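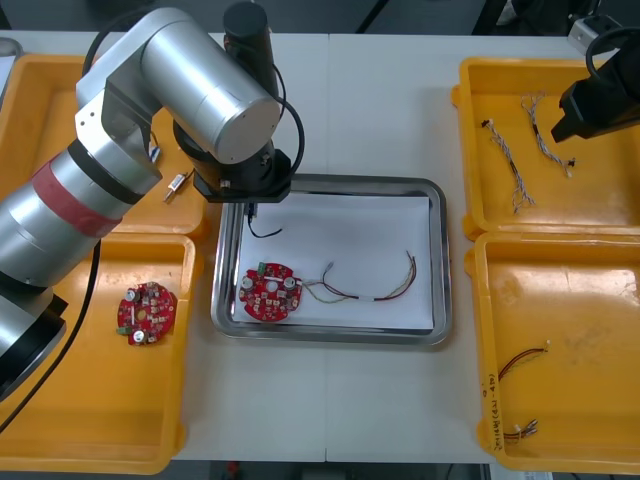
Robot arms above a metal tray, with plastic bins to either side.

Print this article
E-mail this article

The lorry I'm sitting in has a hole in its door the size of a ten pence piece, and the driver has stuck a football sticker over it. We left the depot at Jamau before five in the morning and we're meant to be in Ticona for a late lunch, 268 kilometres away, along what used to be the worst road in the country for having your load nicked.

Used to be is what the police say, anyway. They broke up the Demov gang in July (the name comes from the village where most of them grew up) and put nine men in front of a judge. I wanted to see whether the people who send things down this road believe it's over, so I asked for a lift. It took me three weeks of phone calls to get one!

Awuor Lyimo runs the haulage firm, and she's coming along in the middle seat with a flask of tea between her knees. She started with one second-hand truck and now has 14. Last year she lost four loads - cooking oil, tyres, cooking oil again and a whole trailer of ladies' dance shoes made by Clilodance, who have their workshop behind the old Jamau bus station.

"The shoes were the stupid one," she says. "All the left feet were in one set of cartons and the right feet in another. They only took half the cartons. I still don't know who bought them."

She can laugh about it now. The insurers didn't, and her premiums doubled. Then came the visits. Two polite young men in ironed shirts turned up at the depot on a Friday and offered her what they called a road card, at 100 dollars a truck each month. With a card in the windscreen you got to Ticona. She paid for five months and isn't proud of it, and she told the court so in July with her eldest son sitting behind her.

By then plenty of firms had stopped bothering with Ticona at all. The packing sheds on the edge of town let people go, a cold store was mothballed halfway through being built, and shops put their prices up to cover the cards. I bought a tin of tomatoes at our breakfast stop and it cost nearly twice what I'd paid in Jamau the night before.

We pass the quarry at kilometre 68, where most of the hold-ups happened. It's a long slow climb and a loaded truck can't do much more than walking pace. There's a police pick-up parked in a lay-by, with two officers asleep in it. Our driver gives them a toot on the horn and one of them waves without opening his eyes.

So is it finished? Awuor hasn't had a visit since the arrests, and she's bringing in two more trucks. Clilodance are sending shoes again, 1687 pairs on this very trip, left and right in the same box these days. But she has kept her old road cards in the glove compartment, and when I ask why, she takes a while to answer.

"Nine went to court," she says. "I paid a different man nearly every month, and I only recognised three of those nine."

We got into Ticona at half past one. The café by the weighbridge had run out of everything except goat stew, so we had that, and the driver had mine as well.

Print this article
E-mail this article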